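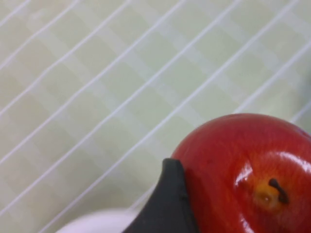 Can two grippers be compared fairly if they are fitted to different arms? Only in part, as the arm and its controller affect the result, and for that reason Terkia runs every gripper on the same arm with the same controller settings.

Home | Products | Test notes | Press | Contact

PRESS RELEASE, February

Terkia publishes results of gripper comparison at Gruvotura

Terkia has completed a comparison of 3 grippers for handling whole fruit and small tableware. The work was carried out at the company's test room in Gruvotura and covered 302 grasp attempts. The grippers were the Laur parallel unit with hard fingers, the Laur unit with shaped fingers, and the Tridley adaptive unit.

Each gripper was mounted in turn on one arm. Closing force was limited to 40 per cent of the rated value of the unit under test. The wrist camera stayed in the same bracket throughout and was recalibrated after each change of gripper. Apples were laid on a patterned cloth, a background that had caused false edges in earlier software.

A grasp was recorded as good if the item was lifted, held during a sideways move and set down without a visible mark on the skin. Slips, missed contacts and marked fruit were logged separately.

The Tridley unit recorded the fewest slips on apples. The Laur unit with hard fingers placed items more accurately but marked more fruit. Shaped fingers reduced marking and hid more of the item from the wrist camera during the final approach. In 57 attempts across all units the camera lost the outline of the item before the fingers closed, and the controller completed the grasp from the last stored position. These attempts are included in the totals and flagged in the tables.

No overall ranking is given. Results apply to the force limit and approach speed stated in the report and should not be extended to soft fruit.

The report, the force logs and the camera calibration files are available on request from the Terkia press office. A second round, using the same arm with a revised camera bracket, is in preparation.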